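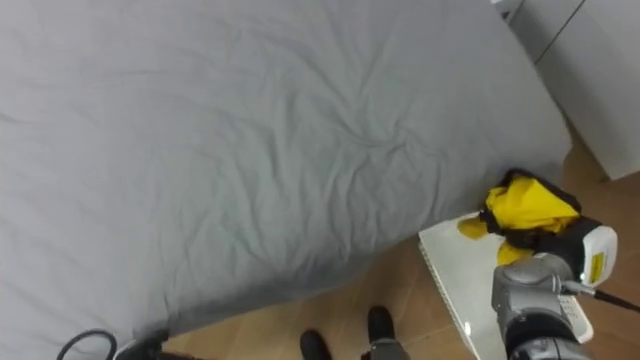 Putting drills stop being useful when the surface lies about speed, so I measured mine. The mat is a Panicker, unrolled in the spare room at Unton. From 60 putts at one fixed backswing, the average roll came out shorter at the far end than at the near end. I suspected a slope, but the cause was creases. A gray sheet bunched up across the middle of a bed has the same kind of shallow folds fanning out to one side, and a ball reads every one of them. I rolled the mat the other way, left it until May, and repeated the test. The spread dropped by half.

Ball choice made less difference. The Lastulska range balls and my usual ones stopped within an inch of each other.

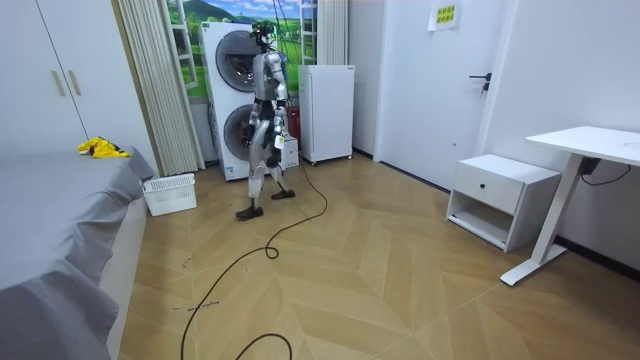
Next: the Tondley simulator

Its putting mode has a green speed setting. I plan to log over 476 putts there and compare.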